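직접교시 vs 원격조작, 빈 피킹 시연은 어느 쪽으로 모으세요?
로봇 티칭 게시판 | 답글 6

유나의작업대
안녕하세요, 민유나입니다. 요즘 쿠카 팔로 통 안의 물건 집는 시연을 모으는데 너무 재미있어서 퇴근을 못 하고 있어요! 지난주까지는 팔을 손으로 잡고 끌면서 가르쳤고(직접교시), 일요일부터 3D 마우스로 원격조작을 해 보는 중입니다. 손으로 끌 때는 힘이 바로 느껴져서 좋은데, 통 벽 가까이에서는 제 팔꿈치가 걸려서 자세가 자꾸 꼬여요. 원격은 자세는 깔끔한데 접근이 느리고요. 다들 어느 쪽으로 가셨는지 궁금합니다.

ju1yoo
저는 무조건 직접교시요. 원격으로 모은 시연은 물건 바로 위에서 멈칫거리는 구간이 길고, 학습시키면 로봇도 똑같이 멈칫거립니다 ㅋㅋ 그 구간 잘라내는 게 더 일이에요. 통 안 배치는 어떻게 하고 계세요? 사진 있으면 올려 주세요.

유나의작업대
앗 멈칫거리는 거 완전 제 얘기네요. 사진 올립니다. 물건은 일부러 모양이 제각각인 걸로 골랐어요. 컵은 테두리를 집으면 되니까 금방 배우는데 인형 종류가 손가락 각도 잡기가 까다롭더라고요.
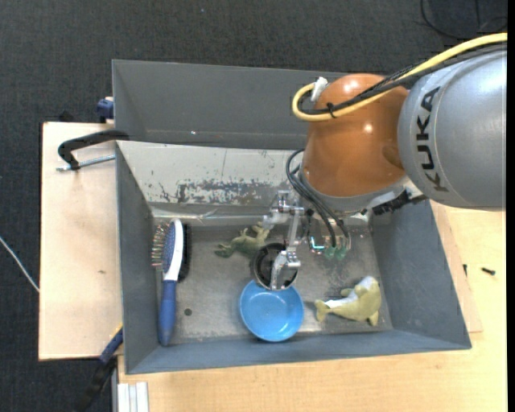

컵 쪽으로 손가락 내린 상태. 빗은 왼쪽 벽에 세워 둠

제일 궁금한 건 빗이에요. 저렇게 벽에 거의 붙어서 서 있으면 손잡이를 잡으러 들어갈 방향이 마땅치 않아요. 눕혀 놓고 하면 쉬운데 그러면 연습이 안 되잖아요 ㅠㅠ

보람찬하루
와 배치 좋네요! 컵이랑 하늘색 그릇이 딱 붙어 있는 것도 마음에 들어요. 저런 상황이 은근히 어렵거든요. 컵 잡으려다 그릇을 밀어 버리는 시연이 나오면 지우지 말고 따로 모아 두세요. 저는 실패 뒤에 다시 집는 동작까지 이어서 찍은 게 제일 쓸모 있었어요.
빗은 솔 쪽 말고 손잡이 위에서 내려오면서 손목을 먼저 돌려 보세요. 원격이면 회전이랑 이동을 따로 주는 게 편합니다.

ju1yoo
보람찬하루님 말씀에 반은 동의하는데, 회전과 이동을 따로 주면 궤적이 계단처럼 나와요. 사람이 손으로 끌면 한 번에 자연스럽게 돌면서 들어가는데요. 빗 같은 물건이야말로 직접교시로 해야 한다고 봅니다.

uyen_mac
두 분 다 맞는 말씀 같아요! 저는 섞어서 씁니다. 접근은 원격, 마지막에 잡는 자세만 손으로요. 물건 하나에 시연 4개씩 찍고, 그중 2개는 물건 위치를 바꿔서 찍어요. 그런데 하나 주의하실 점! 손으로 끌면 카메라에 사람 손이 같이 찍힙니다. 영상을 입력으로 쓰실 거면 이게 꽤 커요. 저는 손으로 가르친 궤적을 저장했다가 사람이 빠진 상태로 다시 재생하면서 녹화합니다.

ju1yoo
아, 재생 녹화는 인정합니다. 저는 관절값만 써서 그 생각을 못 했네요. 다만 재생하기 전에 물건을 원래 자리에 정확히 되돌려 놓아야 하지 않나요? 그릇처럼 바닥에서 미끄러지는 건 조금만 틀어져도 빗나가던데요.

uyen_mac
네, 그게 귀찮은 부분이에요. 저는 시작 화면을 모니터에 반투명으로 겹쳐 놓고 맞춥니다. 익숙해지면 금방이고, 동물 인형은 어차피 말랑하든 단단하든 방향만 맞으면 대체로 잡혀요.

보람찬하루
전 그 과정이 싫어서 원격으로 갈아탔어요 ㅎㅎ 멈칫거리는 건 연습하면 확실히 줄어요. 저도 시연 1,000개쯤 넘기니까 손이 알아서 가더라고요. 속도 배율을 접근할 때만 높이고 잡기 직전에 낮추는 것도 해 보세요.

유나의작업대
답글 정말 감사합니다! 겹쳐 보기는 오늘 저녁에 바로 만들어 볼게요. 빗은 원격으로 3번, 손으로 3번 해 보고 궤적 그래프 나란히 올리겠습니다. 계단이 얼마나 심한지 저도 보고 싶어요. 혹시 3D 마우스 감도 설정값 공유해 주실 분 계시면 댓글 부탁드려요~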